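Gonari Household Words, README

This is a word list. It holds 837 entries, each one a name that somebody in a survey gave to an ordinary thing in their home, along with where they grew up and what they thought the thing was for. Please read the section on problems before you use it, and please don't use it to settle an argument about what a thing is "really" called. I've had enough of those emails.

What's in it

The main file is entries.csv. The columns are term, object, region, age_band and note. A second file, regions.csv, explains the region codes. That makes 2 files, and anything else you find in an old copy of the folder is a leftover from the Faltis version and should be thrown out.

The age bands are wide on purpose. The notes are exactly what people typed, spelling and all. Where a note gave away a street or a family name I took it out and left a blank.

How it was collected

People filled in a web form over 4 weeks in July and a bit of the month after. The form was passed along through the Bennani mailing list and a few school newsletters. I don't believe this gives anything like a fair sample of American English, and I'd be wary of anyone who tells you their own online form does.
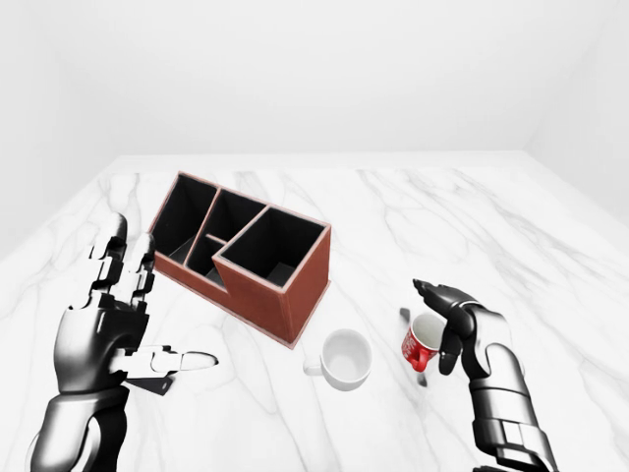

Names for drinking vessels take up far more of the list than they should. Part of that is the form's fault, as it put "cup" in the sample answer and people copied the idea. Still, the disagreement is real. Show people a white ceramic mug and a red one side by side and most will say "mug" for both, but a stubborn minority in the notes say "coffee cup" for either, and one person insists a mug has to be heavy. Desk organizers are worse. We have "caddy," "tidy," "pen thing" and "the junk box," and I'm not convinced the people who wrote "caddy" and the people who wrote "tidy" had the same object in mind.

Known problems

Region is where the person says they grew up. Some moved a lot and picked one. There is no way to tell which.

Almost 16 percent of entries have no age band. Rania Amrani suggested guessing it from the wording of the note. I said no, and I'd say no again.

The object column was filled in by me after the fact. Treat it as one person's opinion. "Bowl" and "dish" are especially shaky.

The Ondia map that was built from an early copy shows a sharp line between "couch" and "sofa." I can't find that line in the data. My guess is that it comes from how the map fills in empty counties.

Changes

Version 2 merges duplicate entries that differed only by a capital letter. It also drops the "formality score," which I never trusted and should not have put in.

Use

Free for any purpose with credit. Corrections are welcome if they come with a source, and "my grandmother said so" does count as a source if you tell me where she lived.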